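Workshop notebook, July
Rice paste for the screen repair, second batch 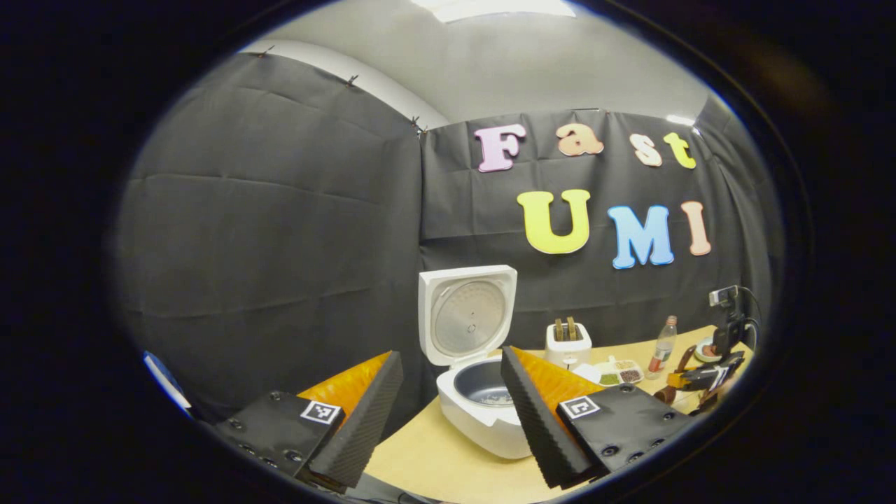

Rice cooker, lid up, on the light wood table.

Okay, so the paste. I'm writing this down properly because last time I scribbled the amounts on a paper bag and then used the bag. Evangelia, if you're reading over my shoulder, yes, I know.

The job is the two-panel paper screen from Floravley, the guesthouse out past the reservoir. It has a softwood lattice, paper on one face only, and the paper has been patched so many times that some squares are more patch than paper. The owner wants it looking cared for and doesn't mind if it isn't perfect, which makes her my favorite client this year! I quoted her for stripping and repapering both panels and told her I'd leave the old water stain on the bottom rail alone, because she likes it. Her grandmother's flower stand did that, apparently.

Morning, stripping. Laid the left panel face down on blankets and wet the lattice lines with the wide brush. Gave it 10 minutes under damp cloths, then started peeling from the top corner. Most of it came away in long satisfying strips. The bottom third did not. Somebody has been at that part with white glue, probably one of the more recent patches, and it had gone to that rubbery skin that stretches and snaps back at you. Warm water and a plastic scraper, over and over. I got through a whole radio play and couldn't tell you a thing about the plot.

Note for next time: test a bit of every patch before quoting. I only tested the top.

The wood under the glue is paler than the rest and slightly fuzzy. Went over it very lightly with 320 once it had dried out, just enough to knock the fuzz down. I was tempted to keep going and even up the color but I put the paper away before I could do something dumb. It'll darken on its own.

Now, rice paste versus wheat paste. Shona swears by wheat starch and she's done far more of this than I have, so I'm not going to argue with her in writing. But I like rice for this kind of light lattice work. It grabs quickly, and the next person can get it off with plain water, and after this morning I care a LOT about the next person. Where wheat wins, I think, is on big flat areas where you need time to shuffle the sheet around. On a lattice bar as wide as my pinky nail I don't need time, I need it to stay put.

Batch one (last week) was a flop. I cooked the rice the normal way, as if for dinner, and then tried to bully it through the sieve. Lumps all the way down. It also dried with little hard specks that showed through the paper as dark dots when I held the test frame to the window. Binned.

Batch two, how I want to do it from here on:

Short grain white, rinsed till the water runs mostly clear. Soak it. Twice the water I'd use for eating, so it ends up as a very soft porridge. Leave it on warm for a good while after it's done. Then push it through the sieve with the flat wooden spatula while it's still warm, a spoonful at a time, and scrape the underside of the sieve as you go. Second pass through the finer sieve. Thin with cold water to something like yogurt for the lattice, and thinner again for joining paper to paper.

I did 60 grams of dry rice for this one and it's far too much for one panel. Fine for both if I can get them papered inside two days, since it turns sour fast in this weather. Covered with a film of water in the fridge, LABELED this time. (Sorry again, whoever had it on toast.)

Paper. I had a roll of the Araya sitting on the shelf and ordered a few sheets of the Premasano to compare. Made up two test squares on the scrap lattice and misted them both. The Araya is whiter and went drum tight in no time at all, almost too tight, I could hear it tick as it pulled. The Premasano is creamier, with longer fibers you can see when the light's behind it, and it came up taut without any drama. I'd happily use either one in a new frame. For old softwood with tired joints I don't want anything yanking on it, so Premasano it is. I think the color suits the wood better too, but that's taste.

Strip width is going to be a nuisance. The panel opening is 566 mm across and the sheets are a hair too narrow to run the full width with any margin for trimming. So I'm going to do it in horizontal strips, starting at the bottom and lapping each one over the last like roof shingles, so the dust doesn't settle on the ledges. Laps must land on a bar. I've marked the bars in pencil on masking tape along the stile — not on the wood!

Asked Shona about the joints when she came by in the afternoon. Two of the little half laps near the middle are loose and I wanted to know if she'd glue them or leave them. She wiggled them for ages without saying anything, the way she does, and then said leave the upper one and put a touch of hide glue in the lower one, since the lower one has a crack starting beside it. Done, clamped with a clothespin and a bit of cork. She also thinks my brush is too soft for lattice and has lent me her stubby one. It IS better. Annoying.

Also today: the hinges. They're brass, three to the pair, and one of them has a bent pin that's been making the panels bind at the top. I've got it in the vise overnight, being persuaded. If it won't come true I'll try the people at Fledwood, who had a drawer of odd old hinges when I was in for the sash cord. They charge 50 cents for anything out of the drawer, no matter what it is, and I've never come out of there with only the thing I went in for.

Still to do:
Check the clamped joint, clean off any squeeze-out
Wipe down the right panel and test EVERY patch on it
Cut Premasano strips, rough width, trim in place
Sharpen the round-ended knife before it goes near the paper
Ask Evangelia if I can have the long bench by the north window, the light's much better there for seeing the laps
More blotting paper

Left panel is standing up against the far wall with a sheet over it. Please don't lean anything on it.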